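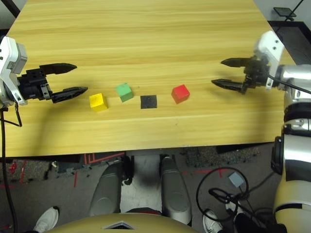
Zevis Clear Table Oil, for bare or previously oiled timber. Indoor use. Comes in two tin sizes, see further down for what's in stock. We sell more of this to people with pale tables than anyone else, the ones who got burnt with an orange varnish and don't want to go there again. If your top is that sort of light yellowy tan with the grain running across, and you've got bright stuff sitting on it, red, green and yellow blocks say, you want the timber to stay in the background. Zevis Clear does that. Dries matt. Slight warming on the first coat, none that I could pick on the second.

Irix White is the other one. Same oil base with a bit of white in it. Use it if you want no warming at all. Stir it, then stir it again halfway thru, the white sinks to the bottom of the tin.

Sizes
200 mL tin: stools, trays, chopping board handles, touch ups
1,000 mL tin: dining tables, desks, benches
Tennant applicator pad sold seperately

In stock
Zevis Clear, both sizes
Irix White, large tin only. Small tins back in May

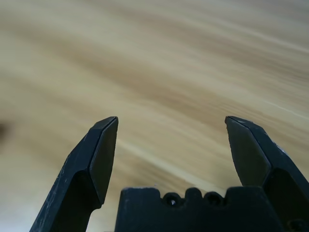

Gwen Ostrowe

How I put it on, as people keep ringing the shop to ask. Clean top first. Not spray polish, not anything with silicone in it. Warm water, drop of dish soap, wipe, leave overnight. Sand with the grain, finish on 200 grit. Don't go finer, the oil just sits on top and stays tacky. Vacuum, then a barely damp cloth.

Shake tin. Stir. Pour a small puddle in the middle and push it out along the grain with the Tennant pad. Thin. Thinner than that. Leave it until the shine starts going patchy, then wipe the whole lot off with a clean cotton rag like you've changed your mind. Any oil you can still feel under your hand is too much oil.

Wait 10 hours. Second coat same again, uses a lot less. Two coats is plenty for a desk. Kitchen table, do a third on the top and leave the legs at two.

Do the underside too if you can get at it. One coat. A top sealed on one side only can cup on you, have seen it with wide boards.

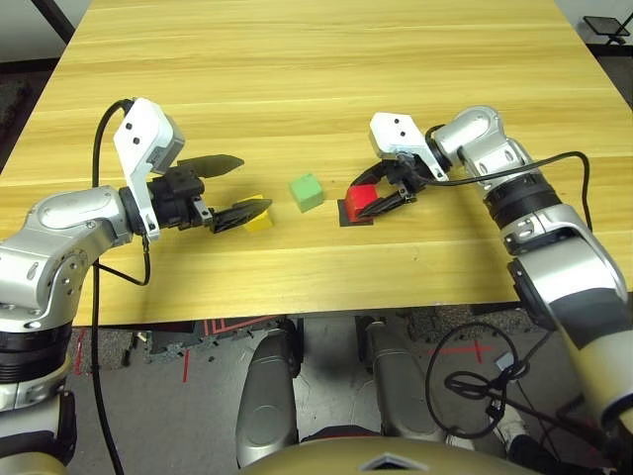
Edges and end grain drink more than the flat, so go round those first and come back to them before you wipe off. Joins between boards, run a dry corner of the rag along them or you'll get a bead of oil creeping out the next morning. If that happens, fine scrubby pad, a dab of fresh oil, wipe dry.

Rags: lay them flat outside to dry, single layer, or soak in a bucket of water before they go in the bin. Never scrunched up in a corner of the shed. Oily rags can catch fire on their own. Please read the tin.

Care after. Damp cloth, mild soap. Coasters for the first couple of weeks. Water ring turns up, leave it a day before you panic, then rub a little oil in locally. Whole table looks thirsty, wash it and do one thin coat, no need to sand right back.

Not suitable for: floors, outdoor settings, laminate, anything with varnish still on it. Not sure what's on there? Scrape a bit underneath. Curly clear flakes means varnish, strip it first.

Pickup from the Zirkbridge shop, side door, ring the bell. We post the small tins. Large tins by road courier only, allow extra time. Unopened tins can come back for a refund, opened ones can't. Tinted colours not returnable sorry, and that includes Irix White.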